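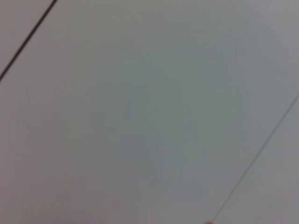 Slide 1: One firm view

Good morning. My name is Ildikó Dobos and I have been given eight minutes to talk about shopping bags. My family thinks this is seven too many.

I run the housewares side at Drinari, so people assume I have firm views on bags. I have one. A bag should stand up while you fill it. You would be amazed how much money has been spent on bags that won't. (Pause. If Tibor laughs, wait for him.)

Slide 2: Unpacking

Ask for hands: who puts the bag on the table, and who puts it on the floor? Floor people, we'll talk at the break.

On the table, a jute bag has two moods. Standing up, it's a bucket with handles. On its side, it's a cave, and you go in after the last onion up to your elbow. I used to think tipping it over was laziness. Margit Hegedűs talked me out of that. If the mouth faces you, you can see in, and the eggs don't have to be lifted past everything else. 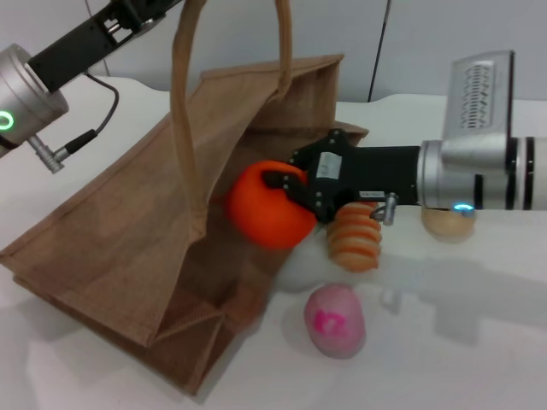
Her other rule is about handles. Long ones are lovely on the shoulder and a menace on a table, where they find the one jar you haven't put away yet. Get them up and out of the way before you reach in. I ignored this for years and have the stained tablecloth to show for it.

Slide 3: Folding it flat

Jute remembers. Fold it along the creases it already has, starting with the bottom gusset, and it will more or less cooperate. Invent a new fold and it will be open again by the time you've found the drawer.

(Skip the wet jute story if we're running late. Vilmos has heard it, and he was there.)

Slide 4: How many is enough?

In August I emptied the cupboard under my stairs and found 145 bags. I kept 100, which I described at home as a clear-out. Syahrul Oei has asked me to bring the rest today. They are by the door, folded, mostly. Please take one on your way to coffee. Please take two.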